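Soser starts its laundry lessons in Fliswood
February 20, 2021
By Nandi Botha

I've spent most of this week watching other people think very hard about laundry, and I've enjoyed it far more than I expected to! Soser, the little robotics outfit on Foulkes Road, has begun collecting examples for Zirkero, its learning system for household jobs, and they let me sit in the corner with my notebook as long as I kept my feet off the cables.

The idea is simple enough to explain to my mum (I tried, she got it). A person steers the arms through a job from start to finish, everything the cameras and joints pick up gets saved, and that one go becomes one example. Do it again, a bit differently, and you've got another. Zirkero then has to work out for itself what all those goes have in common. They'd saved 42 by the time I went home on my first day, and 33 of those were good enough to keep.
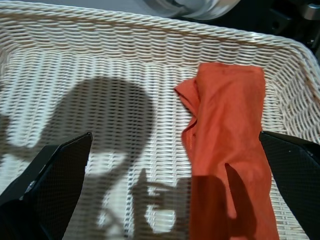 The view from the wrist: an orange cloth in the woven basket, with the gripper open.

The nine that got thrown out were the bit I wanted to hear about, obviously. Some were dull (a recording that stopped early, a cable that came loose) but a few were down to the person steering, who'd hesitated, gone back, had another think and then carried on. You and I would call that being careful. A learning system may well copy the dithering along with everything else, so out it goes, and the clothes are set up for another try.

Setting up is half the job, by the way. Before each go somebody shuffles the clothes into a new arrangement and writes it down on a sheet, so the system doesn't end up knowing one layout by heart and being stumped by the next. I was allowed to do a few myself. My arrangements were apparently "too tidy", and I've been dining out on that ever since, given the state of my airing cupboard.

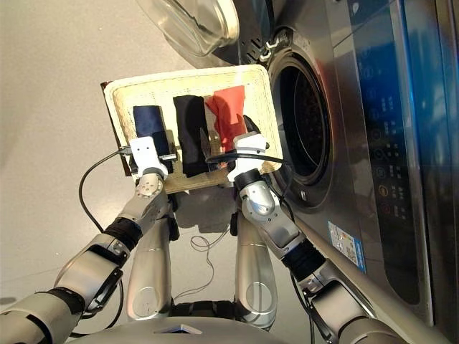 Ntombi Modise takes a different line on the rejects, and told me she would keep every one of them, labelled as failures, so the system also learns what a bad attempt looks like and how a person gets out of one. Throwing them away, she said, is throwing away the only part of the day when anything surprising went on.

I can see both sides, and so can Soser, I think, as the rejects are going on a separate drive for now. 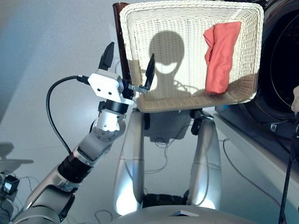 The next batch is going to be about variety. So far the examples have all come from the same few pairs of hands, and the plan is to bring in 18 new people between now and August, each with their own way of going at it. Light is on the list too. With a strong light behind you, a shadow like a head on a neck falls right across the inside of the basket, next to the pink cloth, and a system that has only ever seen the basket lit that way might be thrown by a cloudy afternoon. So they want mornings, evenings, blinds up and blinds down. If you fancy having a go at the steering, Soser is taking names at the front desk, and you don't need any experience. Sessions last two hours and there's tea.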